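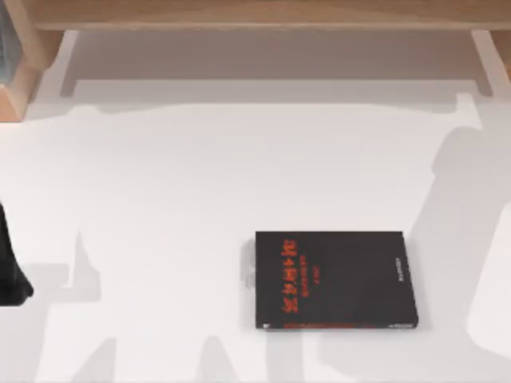

Book and shelf task, simulated tabletop view.

Trivura Book Handling Set

Demonstrations for two-arm policies, recorded entirely in simulation. The rendered workspace has a white tabletop, a light wooden shelf and a black book with a red-orange title.

Episodes: 388
Arms: 2
Format: camera video, joint positions, gripper state

Each episode is driven by a human operator. Failed attempts are kept in a separate folder -- useful if you train a success classifier.

Licensed per team. Download links stay active for 24 hours. For custom objects or shelf layouts, contact Yetunde Usman in data sales.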